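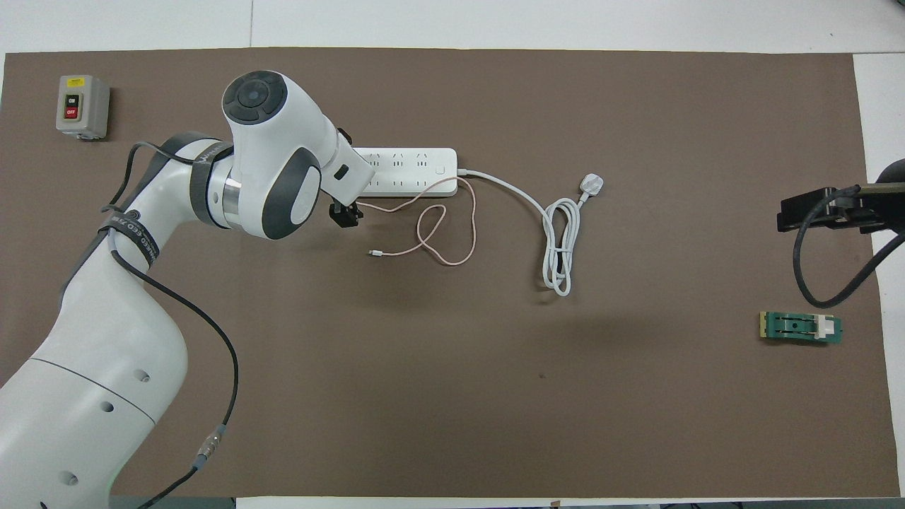 Last year's form asked me to rate every sound from one to ten, and by the second week I was writing down the same number each night without thinking, Vasiliki Rallis wrote on her exit sheet. The rating scale has been dropped. The revised form asks for a start time, an end time and whether the sound woke you.

Call for Participants: Brirnholm Night Noise Diary, Second Round

The Trallarmont Acoustics Group is recruiting 300 households in Brirnholm for a four-week diary of nighttime sound as heard indoors. The first round produced 1,933 usable diary entries, enough to show that rail and delivery traffic are reported differently on the two sides of the river, but too unevenly spread to support any statement about individual streets. The second round is intended to correct the spread.

What is being studied

The study compares two records of the same nights. One is the level measured by fixed outdoor meters, which the group already operates. The other is what residents report hearing inside the bedroom with the windows in their usual position. We are interested in the gap between the two. A truck that registers clearly at the curb may go unreported by everyone on the block, and a ventilation fan that barely moves the meter may appear in diaries every night.

No claim is made in advance about which sources matter most. Participants should not try to listen for any particular one.

Who can take part

You may apply if all of the following are true:

You are 18 or older and sleep at an address inside the Brirnholm town limits.
You expect to be at that address for at least 24 of the 28 nights in the diary period.
You sleep in the same room throughout the period.
You are willing to state which side of the building the room faces and on which floor it is.

Hearing loss does not exclude you. Please note it on the application, along with whether you remove a hearing aid at night. Regular use of earplugs does exclude you, as does a white noise machine. A bedroom fan is acceptable if it is used either every night or not at all.

One diary per household. If two adults wish to take part, choose the lighter sleeper.

We are particularly short of ground-floor rooms, rooms facing an inner courtyard, and any address in the Bakalis quarter, where the first round had very few returns. Night-shift workers who sleep during the day cannot be included in this round; Myrto Chrysikopoulos is keeping a list for a possible daytime study, and you may ask to be added to it.

What you will do

Each morning, complete one page of the diary before noon. A night with nothing to report still needs a page, marked "none." Blank pages are treated as missing, and missing nights cannot be filled in later from memory.

For each sound you recall, enter the start and end time as closely as you can. Write "not known" if you did not look at a clock. Name the source if you are sure of it; otherwise describe the sound in a word or two (hum, bang, voices, engine). Tick the box if you were woken. Sounds made inside your own home are left out, with one exception: plumbing and heating pipes are entered if the noise came from another apartment.

Record the window position once at bedtime — open, tilted or closed — and again in the morning if it was changed. In the first round this field was skipped more often than any other, and entries without it could be used only in part.

Participants do not operate any recording equipment. We do not collect audio from inside homes and will not ask you to send any.

The diary is available on paper or as a web form. Please pick one and stay with it. The paper version is a stapled booklet and comes with a prepaid return envelope.

Time required

Most pages take under five minutes. There is also a 30-minute introductory session, held at the Zilmont reading room or by phone, and an exit sheet at the end. The introductory session is required even for those who took part in the first round, as the form has changed.

Payment

Participants who return 24 or more completed pages and the exit sheet receive a gift card for $60. Those who return fewer pages receive $2 per page. Payment is sent within six weeks of the booklet or final web page being received. You may withdraw at any time and will be paid for pages already completed.

Data handling

Addresses are stored apart from the diaries and are linked to them by a household number. Published maps will show results by block, never by building, and blocks with fewer than four diaries will be left blank. Diaries are not passed to landlords, the rail operator or the town, and the study cannot be used to file a noise complaint. If you want to make a complaint, do so through the usual town form; it will not affect your place in the study.

How to apply

Application forms are at the front desk of the Zilmont reading room and on the group's web page. Applications are open through August. Places are assigned by quarter, so an early application does not guarantee a place in a quarter that is already full.

Questions about eligibility go to Melina Deligiannis, questions about payment or the booklet to Markos Tsoukalas. Both can be reached through the Trallarmont office between 9 a.m. and 3 p.m. Please give your quarter and floor when you write or call.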